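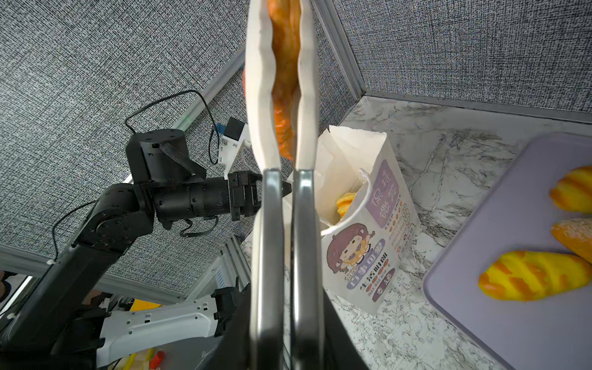

The Turholm long-finger set is a replacement finger pair for two-jaw grippers that handle baked and fried goods. Each finger is long and white in the upper part and turns to a dark gray lower section with a reflective face, down where it meets the gripper body. With a twisted dough stick held lengthwise, the length puts the contact line along the ridges, and the gripper body stays well away from the product. The set is sold as a pair. Single fingers are not stocked.

**Part no.** 1374
**Fits:** Fladmont parallel grippers, current and previous body
**Does not fit:** Rebane short-jaw grippers (see the block jaw kit)

## Fitting

1. Move the arm to its service position and switch off gripper power.
2. Take out the old finger screws and wipe down the mounting faces.
3. Fit both fingers loosely, close the gripper by hand and check that the tips meet.
4. Tighten the screws a little at a time, alternating sides.
5. Power up and run the homing routine. The old stroke limits will not carry over.

After homing, set grip force to 9 on the controller scale for soft dough and 14 for anything with a hard crust. Raise it one step at a time if the product slides. Too much force bows the fingers and leaves marks on the surface.

## Care

Wipe the fingers with a damp cloth and mild soap at the end of each shift. Oil from fried dough builds up first at the joint between the white and gray sections, so use a soft brush there. Do not use solvent or put the fingers in a dishwasher.

Check the screws every 800 cycles. Replace both fingers together if either one has a crack or stays bent with the gripper open.

## Two-arm cells

Rehome each arm separately after a finger change. Cells running Braritard motion software also need the new finger length entered in the tool table, or the clearance check between the arms will be wrong.

Page updated Mar 10, 2023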